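Advertising and Notices: Changes from the Spring Issue

The Publications Office of the Flenora Narrow Gauge Society has completed its review of advertising in the Society's magazine, Boltgate Quarterly. The new arrangements apply to all bookings received after the end of January and will first be seen in the spring issue. Advertisers with space already reserved will be charged at the old rates until their present booking runs out.

The magazine has carried paid advertising since 1975, when a single page at the back was let to model shops and coach operators. The rate card has been amended many times since then, often in a piecemeal fashion, and by last year it listed 17 separate sizes and positions. Several of these had not been sold for many years. Others differed from one another by so little that advertisers were regularly charged for the wrong one. The new card offers five sizes: full page, half page (upright or across), quarter page, eighth page and a boxed entry in the classified section.

Full-page and half-page advertisements may be supplied in colour at no extra charge. Quarter pages will be printed in colour where the position allows, but this cannot be promised at the time of booking. Eighth pages and classified entries will remain in black and white. The inside front cover and the back cover are let by the year only, and the present holders have first refusal until the end of February.

The print run now stands at 979 copies. This figure includes copies posted to members, those sold through the shop at Boltgate station and those sent in exchange to other societies. It does not include the digital edition, in which all advertisements appear without further payment. Advertisers who wish to have a working link to their own website in the digital edition should say so on the booking form and give the address exactly as it is to appear.

Members will wish to know how these changes affect them. Each member may continue to place one free classified entry a year, up to 40 words, for the sale or purchase of books, photographs, tickets, lamps, models and similar items. Second and later entries will be charged at the members' rate. Free entries may not be used for business purposes, and the Publications Office may ask for confirmation where the same seller offers goods in issue after issue. Entries for railway items of uncertain ownership will not be accepted. Sellers of signs, worksplates and signalling equipment are asked to state where and when the item was obtained.

Advertisements for tours and special trains must name the operator responsible for the booking and must make clear whether the train has been confirmed. In the past two years the magazine has printed notices for excursions which did not run, and the Society received letters from members who had paid deposits. The Society does not act as agent for any advertiser and cannot recover money on a member's behalf. A statement to this effect will now appear at the head of the travel page.

Artwork should be sent as a print-ready file at the correct size. Where an advertiser has no artwork, the Publications Office can set a simple advertisement from typed text and one photograph. A charge is made for this service and is shown on the card. Proofs will be sent by email and should be returned within 14 days. If no reply is received, the advertisement will be printed as set.

The heritage directory, which lists museums, lines and suppliers by county, will move from the winter issue to the summer issue. Entries are free to lines with which the Society has a reciprocal agreement, among them the Tilahun Valley Railway and the Drarnilura Tramway Museum. All other bodies may buy an entry at the eighth-page rate. Existing entries will not be carried forward without a reply, as a number of the telephone numbers and opening hours printed last winter were out of date.

Copies of the new rate card and booking form may be had from the Publications Office or collected from the shop during opening hours. Copy for the spring issue closes at 5 p.m. on the last working day of February. Material arriving after that time will be held for the summer issue unless the advertiser asks for its return.
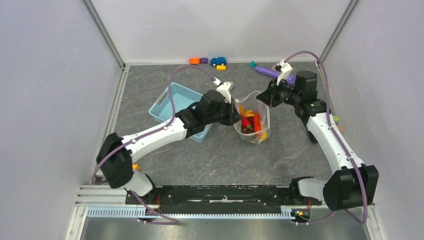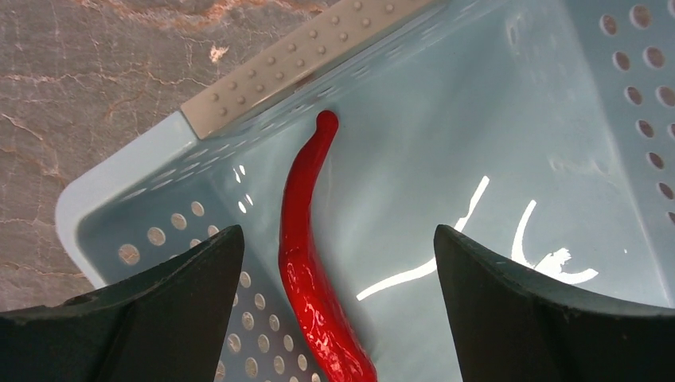 One member has already written to ask that the travel page be kept next to the diary of events, where it has been for as long as she has taken the magazine. In her view the warning about unconfirmed trains is welcome but should be repeated beside each notice, as readers often cut out the one they want and throw the rest away. She also asked whether a free classified entry left unused in one year could be carried into the next. The Publications Office has replied that it cannot, and that her point about the travel notices will be considered before the spring pages are laid out.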